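I've been using the Flindik screwdriver set since my old desktop started shutting itself off in the evenings, and I like it a lot more than I thought I would! It cost me $47, and you get 50 bits in a tray that snaps shut properly (my last set lived in a sandwich bag, so this is a big step up).

The handle is the best part. It's short and a little fat, and the cap on the end spins so freely that you can run a long case screw out with two fingers. The magnet is strong too – I haven't dropped a screw behind a board yet, and I used to do that every single time.
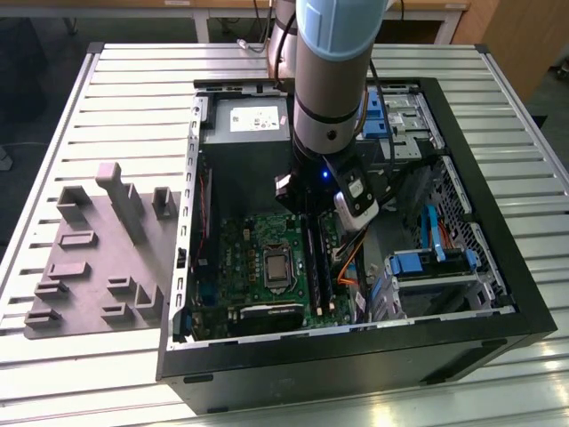
Now for the grumbles. The sizes are printed in gray on a slightly darker gray, so I end up holding every bit under the lamp. And the extension bar wobbles. My friend Meinir Gittins has the Skyrme set, which was $122, and her bar is rock solid, but her tray is enormous and she's always hunting for space to put it down.

I'd still buy the Flindik again. Get the one with the blue tray if you can find it – the clear one scratches just from sitting in a drawer.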